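Wallpaper and paint: questions we keep being asked

Most of what follows began as an email to the club, usually from someone who had already been told something different in a shop. We don't sell anything and we aren't paid by anyone who does. Where we don't know, we say so. 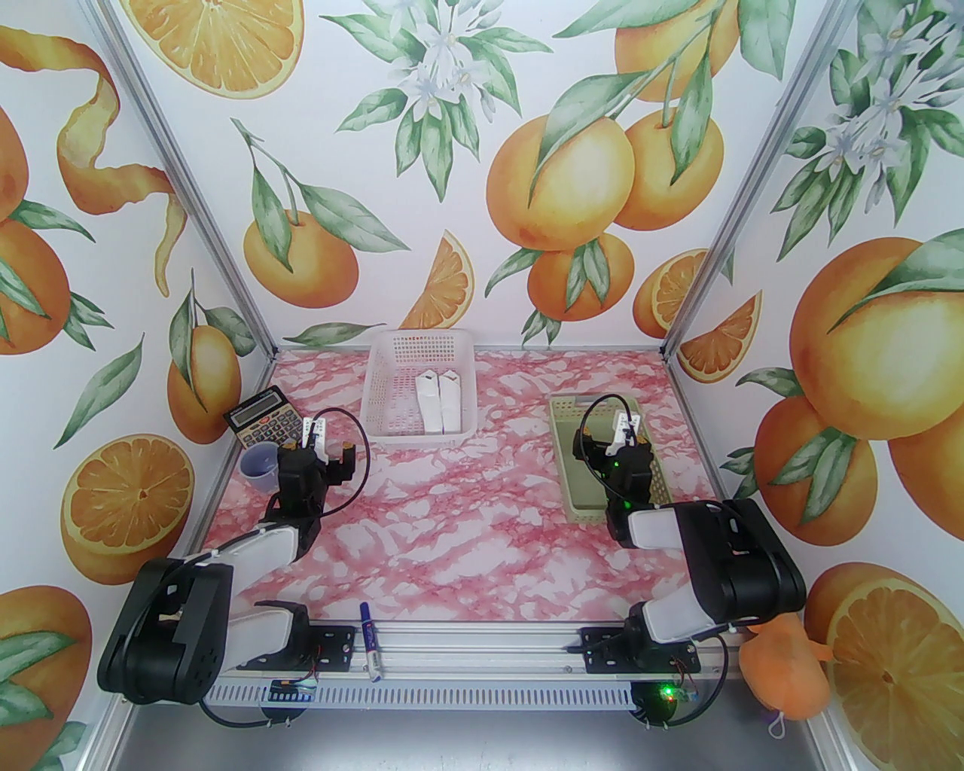
Tastby Home Decorating Club, Walls and Finishes Group

Is peel-and-stick paper as good as the pasted kind?
For a cupboard back or a rented box room, it may be good enough. For a whole wall we doubt it. The adverts show it going up in one smooth pull, and we'd like to meet the person whose walls are that flat. It shows every lump, and once two layers of the sticky side touch each other you can usually write off that length. Buy one roll and try it before you order the rest.

Will it really come off without leaving a mark?
"Removable" tells you the paper comes off. It tells you very little about what comes with it. On sound paint that has had plenty of time to harden, we've had decent results. On cheap contract emulsion over new plaster, Kelly Pickering took off a strip in her hallway in Oakley and brought the paint down to the plaster with it. If you rent, put a test piece behind a door, leave it up for a good few weeks and then peel. A test you take down the same afternoon proves nothing.

Do big fruit and flower prints make a small room look smaller?
This gets repeated in every magazine and we have never seen anybody show it. A citrus print on a white ground is mostly white ground, and a room papered in it can feel lighter than the same room in plain beige. What does go wrong in small rooms is the cutting. You are forever going round a window or a pipe, and half an orange next to the wrong half of another orange is easy to spot from the bath.

How much extra should I buy for the pattern?
More than the online calculator says, in our opinion. Those tend to work from wall area, and area is only half the story with a large repeat. Measure the drop, add trimming at both ends, then round up to the next full repeat. Now see how many drops you get from a roll. On a long repeat the answer can be surprisingly mean.
Check the width as well. The last lot we ordered was 505 mm wide where we had planned on something wider, and it cost us another roll.

Does the batch number matter any more?
The shops say printing has improved and it hardly matters. Then why do they still print it on the label? Match the numbers and keep the labels until the job is finished. If you have to use an odd roll, put it on a wall that meets the others at a corner, where the light changes anyway.

Do I need to size the walls first?
On bare plaster, yes. On old matt emulsion in good order, we're split. Lorcan Conneely sizes everything and always has. Holger Lie says it's an hour he won't get back. Both of their dining rooms are still on the wall, so make of that what you like.

What about Lurnex ready-mixed paste?
We get asked about this one a lot, mainly due to the claim on the tub that it gives you 90 minutes to move the paper about. We tried it in the church hall kitchen with the heating on and had nowhere near that. In a cool room it was much better. It's a perfectly ordinary paste. At £39 for the big tub it ought to be more than that, and the powder in a packet did just as well for us if you stir it properly and leave it to stand.

Can I paper a kitchen or bathroom?
You can. "Washable", "spongeable" and "scrubbable" all mean different things and the salesman may not know which is which, so look at the little wave and brush symbols on the label. None of them means waterproof. The trouble starts at the seams and along the bottom edge, and no symbol covers those. A working extractor fan does more for bathroom paper than any special coating we've come across.

Is a clear varnish over the top a good idea?
Decorator's varnish over paper is an old trick and it can work. It can also turn white paper yellow, and the tin will never admit it. Try it on an offcut, stand that on a sunny windowsill, and compare it with a bare piece at the end of the month.

Why does my white look different from the white on the card?
The card is tiny and you looked at it under shop lighting. White picks up whatever is near it. Put it beside pink or lemon and it will borrow some of the colour, and a curved surface will show you several whites at once. Paint a big sheet of lining paper, move it round the room, and look at it at 8 in the morning and again with the lamps on.

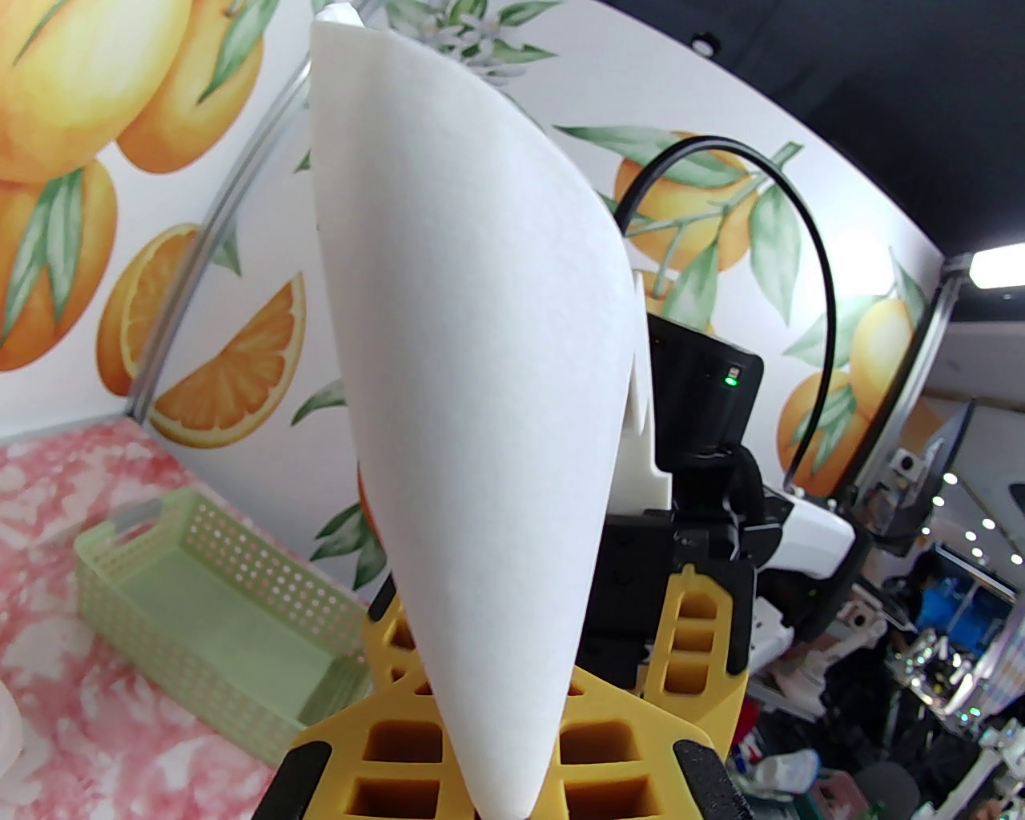 Matte white against yellow and black.

Is there any real difference between the expensive whites and the cheap ones?
In colour, less than you are paying for. In how well it covers, sometimes a good deal. Cyril Furnival painted the back bedroom at Henden in a bargain white and needed so many coats that the saving had gone by teatime. On the other hand we've had a very dear tin that dragged like treacle. Price is a poor guide in both directions.

Does matt paint hide bad walls?
It hides them better than silk does. It won't hide a ridge of filler you couldn't be bothered to sand. Hold a torch flat against the wall and look along it. If you can see it now, you'll see it later, every time the sun comes in sideways.

Can one coat ever be enough?
When you are going over the same colour with more of the same colour, yes. Otherwise read the small print on any "one coat" tin. Ours said one coat "over similar shades", which rather gives the game away. Allow for 2.

Is marble-effect going out of fashion?
Very likely, and then it will come back. We've stopped guessing. Pink marble patterns were supposed to be finished some time ago and people are still asking us what goes with them. Plain white, pale green and most citrus prints do, if you care for that sort of thing. We'd only say don't rip out something sound on the word of a trend list.

Do you recommend decorators?
No. We used to keep a list, and it caused more bad feeling than anything else the club has done. Ask to see a job that was finished a couple of winters back. New work nearly always looks all right.

Can I bring a sample along for a second opinion?
Yes, we meet from 7 in the evening in the side room, October through to spring. Bring a proper length and a photo of the wall in daylight. Expect disagreement. Kieran Rowbotham looks after the sample books and will lend them out, but he does want them back with all the pages in.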